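Flovex Control Stack / Setup Guide / Section 3: Two-arm bring-up and paper folding task

Last edit: Adeel Sethi, 2022-02-08. Ask Naheed Kakakhel for planner stuff, me for the rest.

Before you start

Section 2 done, both arms homed, E-stop in reach. Driver and planner must be from the same release. If the version line at startup is yellow, stop and update.

3.1 Start the drivers

1. Left arm first, wait for READY, then right.
2. Open the Hurik panel. Both arms should show up under Devices. If only one does, reseat its network cable and hit Rescan.
3. Set speed limit to 15 percent. Leave it there untill 3.4.
4. Zero the grippers with nothing in them. Zeroing with paper in the jaws gives you a wrong closed position and every grasp after that is off.

CAUTION: Rescan drops the hold on both arms. Support them by hand.

3.2 Shared grasp

Both grippers on one strip of paper. The planner treats the strip as a link between the two wrists, so the arms can't be commanded separately while the link is on.

1. Load pair_hold.yaml.
2. Feed the strip to the left gripper, close to 55 percent force.
3. Bring the right arm in with Approach, close it the same way.
4. Turn on Link. Wait for the tone.
5. Jog in small steps. Watch the tension bar. Green is fine, red means back off.
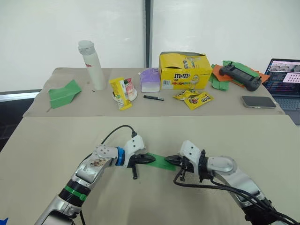
6. To let go, Link off first, then open right, then left. Wrong order and the planner throws E-LINK and you get to restart it.

Note: max jog with Link on is 3 mm per step. You can raise it in the config. Dindo Cruzado did and tore paper all afternoon.

Note: strips slip more than full sheets do. If the slip counter climbs with the arms standing still, raise force a little, re-zero if that doesn't help.

3.3 Perception check

1. Start the Trovton viewer on the laptop. Camera view and overlay should both update.
2. Stuff at the back of the table is fine and the segmenter should ignore it. Keep the area between the grippers clear.
3. Click Mask. Only the paper being worked on should light up. If finished pieces get masked too, tighten the work region in region.yaml, not the color threshold. The threshold breaks as soon as somebody opens a new pack of paper.
4. Save the region. It does NOT save on exit.

If the overlay lags behind the arms, check the clock offset line at the bottom of the log. Bad offset = run sync_clocks and restart the viewer. Don't touch the calibration for this.

3.4 Single-arm hold and handback

For folds where one arm keeps the piece and the other moves away.

1. Link off.
2. Choose which arm holds (Holder: Left or Right).
3. Open the free gripper all the way, then Retract. It must be fully open before it moves or it drags the piece along.
4. Rotate the holder wrist to 90 degrees for the crease view.

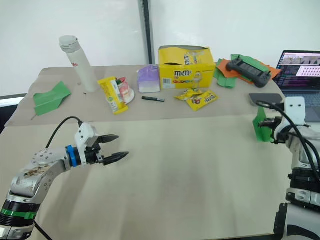 5. Run Replan. If it says NO PATH, the free arm is usually still inside the keep-out box. Retract again and retry.
6. Path OK, press Handback. Free arm comes in, grasps, Link comes on by itself.

CAUTION: Handback uses the last saved region. Moved the table or the camera? Redo 3.3 first.

Once this runs clean you can take the speed limit off 15. Go up in small steps, and put it back down after any config change.

Known issues

- Holder resets to Left after a planner crash. Check it evry time.
- Mask button stays gray if the viewer was started before the drivers. Close it, reopen.
- Log fills up fast with Link on. Arsalan Sandhu is working on rotation, for now delete old ones by hand.

Next: Section 4, Recording and replay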